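Brikcombe Catalog Help Desk
Ticket: Labels creep down the roll on long print runs
Opened by: Leonardo Pagano, Stornilville Players, props and wardrobe
Status: Solved
Category: Printing > Roll labels

Leonardo Pagano, 9:12 am

Hi all! First, the new import tool is fantastic. I brought over our whole prop and wardrobe list, all 2,000 entries, in two files of 1,000 rows each, and the only thing I had to fix by hand was a column where I'd typed "hat" as "hta" for most of last winter. The search is so fast now that I keep looking things up just to watch it go.

The trouble is with labels. Short runs print perfectly. On a long run, the text moves down a tiny bit with each label, and by label 36 the bottom line of the item number lands in the gap between labels. After that it's half on one and half on the next.

What I have:
Brikcombe desktop, updated this morning
Label printer bought from Ó Dubhghaill in Grodville, connected by USB
Roll labels, one across, with a gap between
Print scale set to 100 percent

What I've tried so far: turned the printer off and on, loaded a fresh roll, changed the USB cable, and printed from the other laptop. Same result every time, and always at the same spot on the roll, which I find kind of fascinating. I also ran the printer's own test page three times in a row and it stayed dead straight.

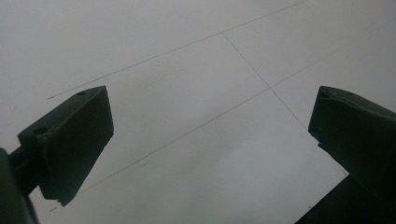

Attachment 1. Ruled lines, pale surface.

Support, 9:47 am

Hi Leonardo, thanks for the great write-up, and congratulations on getting the full list in! The test page is a really useful clue. The printer's built-in test uses the label size it measured for itself, while Brikcombe sends the size from your template. If those two numbers are a hair apart, each label starts a hair later than the last one.

Could you check the following?

Go to Settings > Labels > Template and read off the height.
Open the printer's own settings window and read off the height there.
Look for a line called Media Type and see whether it says Gap or Continuous.

Please also print a batch of 10 and a batch of 50 and note where the text sits on the last label of each.

Leonardo Pagano, 10:31 am

Ooh, this is getting good. The heights match exactly, down to the last decimal place. But Media Type says Continuous! I never set that. I switched it to Gap, pressed Save, printed 50, and the creep was still there. Went back into the window and it said Continuous again.

The batch of 10 looks fine unless you hold the first and last labels side by side. Then you can see the last one sitting slightly lower.

Here's the other thing I noticed while I was in there. The little preview in Brikcombe shows no gap between labels. Is it supposed to?

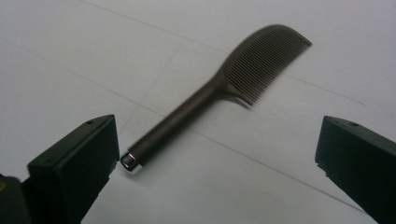

Attachment 2. Comb, dark brown.

Support, 11:05 am

That's the answer, and great catch on the preview! It should show a thin gray band between labels. When the template gap is set to zero, Brikcombe tells the printer the roll is continuous at the start of every job, so your change in the printer window gets overwritten each time you print.

To fix it:

1. Settings > Labels > Template > Edit.
2. Scroll to Spacing and type in the gap printed on the roll's box.
3. Save the template under a new name. The stock ones go back to their defaults after an update.
4. Close Brikcombe completely and open it again.
5. Hold the feed button on the printer until the light blinks twice, then let go. It'll feed a few blank labels while it measures.
6. Print a batch of 100 and check the last one.

If your template came in with the old backup, the gap value may have been dropped on the way. We've seen that with files from before the May update.

Leonardo Pagano, 1:20 pm

IT WORKS! The gap was zero, and yes, the template came from the old backup. I put in the right number, saved it as "Stornilville roll," did the blinking light thing (very satisfying), and ran the batch of 100. The first and last labels are a perfect match. I've already done both racks of coats and the whole hat shelf.

One small question before you close this. Can I send the new template to our friends at the Grodville playhouse? They have the same printer and they're starting their own list next month.

Support, 1:38 pm

Wonderful news! And yes, please do. Use Template > Export, and they can open the file from Template > Import on their end. They'll still need to hold the feed button once on their own printer, as the measured size is stored in the machine and doesn't travel with the file.

I've passed the backup problem to the developers along with your notes. Marking this one as solved. Replying here will reopen it.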